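Gripper build, part six. The hand-held version is together and I've been using it at the bench in the Ommont shop this week.

Parts so far: two fingers, printed at 19 percent infill, on a linkage I redrew from the Conneely hinge I used last July. Total spent is $480. I had planned on $600, so there's some left for a servo.

The first linkage bound up halfway through the squeeze. I reamed the pivot holes and it moves freely now. 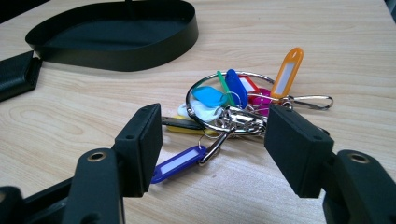

Picking up loose, floppy things is what I want to get right next. Blocks and boxes are easy because the pads can close on two flat sides. Key tags on a ring swing in every direction, and the split rings slide when you push on them. With the fingers open, the gap is close to the width of the whole bunch, so I can go for all of it or close on one tag. The purple-blue one in front is where I'm starting. The snap hook sticking out on the right is a harder target, so that comes later.

The pads are plain black for now. Brodie Pryor suggested gluing on thin rubber and I have a sheet of it on order from Sikorden.

Finger files go up once I fix the screw hole spacing. It's off by 2 mm in the version I posted before, so don't print that one.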